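Cuaderno del taller – abril, empezado a las 10 de la mañana y terminado bastante después de comer

Sigo con la evaluación del paquete de simulación de Kaletti, el que nos ofrecen con licencia de prueba para la célula de apilado. Lo apunto todo aquí con calma porque Emese me lo va a preguntar cuando vuelva de Povilel, y porque la última vez que probamos un producto de estos me fie de la memoria y luego no había manera de reconstruir qué versión habíamos usado ni con qué ajustes.

Instalación: sin grandes disgustos. El instalador pide una carpeta sin espacios en el nombre (lo dice en la página 69 del manual, en letra pequeña, después de haberte dejado escoger la carpeta que te dé la gana). Perdí con eso un buen rato y un café entero. La licencia flotante arranca bien en la máquina grande; en el portátil de Csenge hubo que meter la clave dos veces y a la segunda entró sin protestar. No sé por qué. Lo dejo escrito por si a alguien más le pasa.

El paquete trae tres cosas: el motor de simulación, una biblioteca de pinzas ya modeladas y un módulo de cámaras. El motor me gusta. Los contactos son estables, las piezas no se ponen a vibrar solas cuando las dejas una encima de otra, que era nuestro calvario con el programa anterior, y se puede cambiar la fricción sin volver a compilar nada. He cargado bloques sencillos de colores, sin textura, porque para empezar prefiero formas que se entiendan de un vistazo y ya habrá tiempo de complicarse la vida con las carcasas de Hegedűs, que tienen esas pestañas tan antipáticas.

La biblioteca de pinzas es más corta de lo que promete el folleto, pero la paralela de dos dedos está bien resuelta y es la que íbamos a usar de todas formas. El fichero de parámetros está comentado en inglés y en un húngaro que Csenge me fue traduciendo con mucha paciencia desde la otra mesa. Gracias, Csenge. La apertura máxima viene en milímetros y la velocidad de cierre en metros por segundo – quien haya decidido eso no ha tenido que depurarlo nunca un viernes por la tarde, o eso quiero creer.

Donde he pasado más horas es en el módulo de cámaras, que al final es lo que de verdad nos cobran aparte. Se puede montar una cámara virtual en la muñeca del robot con lente de ojo de pez y el modelo de distorsión es ajustable coeficiente a coeficiente. Le puse los valores de nuestra calibración del invierno y los tragó a la primera. La imagen sale redonda, con las esquinas negras, y los dedos de la pinza asoman por abajo a los dos lados, que es como quiero que trabaje el detector. También se le puede añadir ruido a la imagen; lo tengo activado y la mesa queda con un granillo fino que me parece bastante creíble.

Las sombras merecen párrafo propio. Por defecto salen duras, con el borde recortado a tijera, y cuando hay más de una luz se cruzan sobre la mesa y se montan unas encima de otras. Unas tiran a marrón y otras a azul. Para entrenar no me parece mal del todo, porque obliga al detector a no confundir sombra con pieza, y con las piezas altas ya veremos si se hace un lío. Hay una opción de sombras suaves, pero con ella activada el ritmo de generación se desploma y no creo que nos compense. Apuntado: preguntar a Ysaline Rolland, de la parte de soporte, si se pueden suavizar solo las de una luz.

Generé una tanda de 188 escenas variando la posición de los bloques y las luces. Terminó sin errores. El exportador de etiquetas, en cambio, necesita cariño: guarda los colores por nombre y no por identificador, y si cambias el idioma del programa te cambian los nombres a mitad del conjunto. Me pasó, claro. Tuve que unificar a mano con un guion pequeñito que he dejado en la carpeta común, con el nombre «arregla_nombres», por si hace falta otra vez.

Sobre el precio, Marisa Greco ha mandado una oferta con el módulo de cámaras incluido durante el primer año y luego aparte. Me parece razonable si lo vamos a usar también en Urkura; solo para la célula de apilado me cuesta más defenderlo.

Pendiente: cargar las carcasas, repetir con las sombras suaves en pocas escenas para tener una cifra de tiempo que enseñar, y comparar la vista simulada con la de nuestra cámara de muñeca usando los mismos bloques. Pego una vista de la cámara de muñeca, con el bloque amarillo, el rojo anaranjado y los dos dedos abiertos.
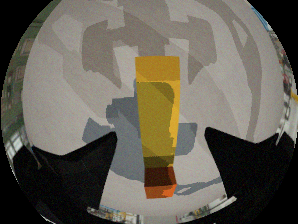 Ildikó Kocsis: antes de firmar nada, pide que te dejen por escrito si la licencia flotante vale para dos sedes a la vez. En la oferta yo no lo encuentro, y si vamos a contar con Urkura habría que saberlo ya. Lo de los nombres de los colores mándaselo también a soporte, que eso deberían arreglarlo ellos. Y cuando hagas la comparación con la cámara real avísame, que te llevo las hojas de calibración.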